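The Door That Pushed Back

At the Trallden workshop the laundry trial was supposed to be the easy part. The humanoid had already learned to walk with a load, and the team had given it 40 practice runs with the washing machine. Then, one afternoon in July, its forearm touched the open door and it did not stop.

The arm kept pressing with the same force, as if the glass were only air. Golnar Bakhtiari, who was standing two steps away, hit the red button. The hinge was bent and one finger joint was broken.
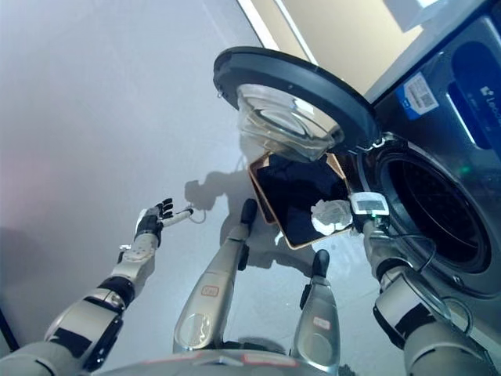
Leonilde Gouveia

The log explained part of it. The contact sensor in the forearm had sent its warning, but the message waited in a queue behind the camera data. It arrived 800 milliseconds after the touch. For a machine of this weight that is a very long time.

"We tested the sensor alone and it was perfect," says Afonso Amaral, who wrote the arm software. "We never tested it when everything else was talking."

Gerkent, the company that pays for the trial, asked for a full stop until the safety signal had its own line. The work took 2 weeks. Now the arm freezes by itself, without asking the main computer, and all people stay behind a yellow tape while it moves.

Bakhtiari still keeps her hand close to the button – she says this will not change soon. The next trial, with a full load, is planned for 7 August 2023.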